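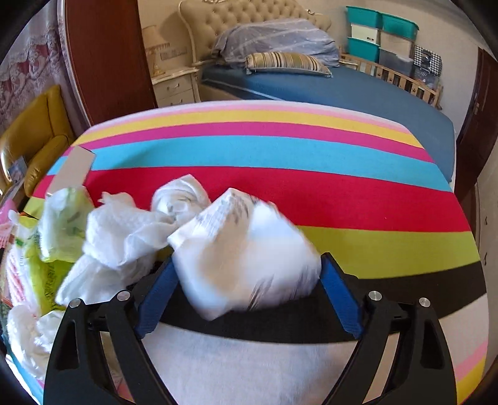 *Pince à main Usteleo, patins bleus, prise sur une couche roulée.*

## Pince manuelle Usteleo – consignes d'emploi à domicile

La pince Usteleo se tient à la main et comporte 2 doigts noirs courbes, chacun muni d'un patin bleu sur sa face intérieure. Elle sert à enregistrer des gestes de préhension chez l'habitant, selon la charte de collecte Pletness.

**Référence :** 171
**Distribution :** Flurora
**Version des consignes :** 29/9/21

### Hygiène

- Couches, lingettes et mouchoirs usagés sont traités comme des déchets souillés, même roulés ou emballés.
- Désinfecter les patins après chaque séance, puis les laisser sécher. Ne pas immerger la pince.
- Une paire de patins ayant servi à ce type de déchets ne passe pas dans un autre logement. Prévoir 2 paires par opérateur.

### Prise en main

Saisir l'objet entre les patins, jamais avec le bout nu des doigts. Serrer juste assez pour qu'il ne glisse pas : un paquet roulé trop comprimé peut s'ouvrir. Contrôler les vis des articulations avant le départ.

### Personnes et vie privée

L'accord écrit des occupants est obtenu avant d'entrer dans une chambre. Aucun enfant ne se trouve sur le matelas ni à portée de la pince pendant l'enregistrement. Photos de famille et documents nominatifs sont retirés – ou masqués ensuite.

### Entretien

Patins de rechange vendus par lot de 100 (réf. Pritchard). Questions techniques : Surachet Hemmin, service après-vente Flurora.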